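Subject: Re: Nunard two-arm kit, lab bench trial

Posting to the list since three of you wrote to me off-list with the same questions.

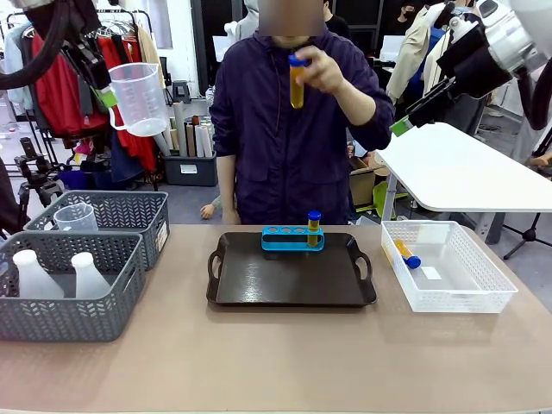 We've had the Nunard kit on loan through Botgate since the start of May, and the loan runs 30 days. I'm writing this with the trial a bit more than half done. I have no tie to either company apart from the loan agreement, and we pay our own shipping back.

The earlier message, trimmed:

> We run a small teaching lab in Demthorpe and are looking at the Nunard for simple bench chores: putting capped tubes in a rack, moving cups and jugs between baskets, clearing up at the end of a class. No pouring, no open liquids.
>
> 1. How long does setup take for people who have never done it?
> 2. Can it manage both thin tubes and things with handles, or do you have to swap fingers?
> 3. How many demonstrations do you need before a task is any use?
> 4. Is the Kütt controller worth the extra money over the stock one?
>
> We would also like to know what the support is like, as the sales page says very little.

Taking these in order.

> 1. How long does setup take

A day and a half for two of us. The arms went up in a morning. The rest was cable routing and calibration. The manual has you calibrate before you fix the hoses and cables in place, and we had to do it over after tying them down because the arms no longer reached the same points. Do the cables first. Allow more floor space than the drawing shows, too. The stand positions in the drawing assume there's no second table next to the bench.

> 2. Can it manage both thin tubes and things with handles

Yes, with the green finger pads that come in the box. We haven't changed them during the trial. A plastic measuring jug by the handle is easy for it. Capped test tubes are harder. If the tube is upright in a rack, it gets hold of it nearly every time. If the tube is lying in a basket, it depends on the angle, and when the tube is up against the basket wall the gripper tends to push it along the wall and then close on nothing. White bottles with narrow necks are fine as long as they're standing up.

Test tube racks are light and they slide. We put ours on a serving tray, which keeps it in one area, but the tray is glossy and I suspect the reflections bother the vision side. I'd try a matte one if you have it.

> 3. How many demonstrations

The sales page says 30 per task. We found that was enough for the jug and nowhere near enough for tubes into a rack. We recorded 300 for the tube task. Out of 138 test runs after that, most of the failures were at the last step, lining the tube up with the hole. Pickup was a smaller share. I'll post the full sheet when the trial is over, because I'm still sorting out which runs were stopped by us and which stopped by themselves.

If you use baskets with a lattice or perforated pattern, put them in your demonstrations from the first day. We started with a plain box and had to record again when we changed over.

> 4. Is the Kütt controller worth the extra money

For what you describe, I would say no. It's 1,000 more than the stock unit. You get smoother motion when both arms move together and a better log viewer. With one arm holding still while the other works, I couldn't tell the two apart. The log viewer is nice, but the stock logs export to a plain text file and you can read that in anything.

> what the support is like

Botgate answers email within a working day. They don't pick up the phone. Nunard itself sends you back to Botgate for everything except firmware. The one firmware update we took, on a Tuesday afternoon, reset our grip force settings without saying so, so write yours down before you update.

Other things that may matter to you:

- The stop button cable is short. We bought an extension.
- The grippers open wider than you need for tubes, and there's a setting to limit this. It's under "Tool" and not under "Motion."
- The fans are loud enough that you wouldn't want to lecture next to it.
- Spare finger pads are sold only in full sets.

Would I buy it? For jugs, cups and bottles between baskets, yes, at the stock price. For racking tubes I'd wait for the rest of our numbers. If anyone else on the list has tried it with a heavier rack, please reply here so it ends up in the archive.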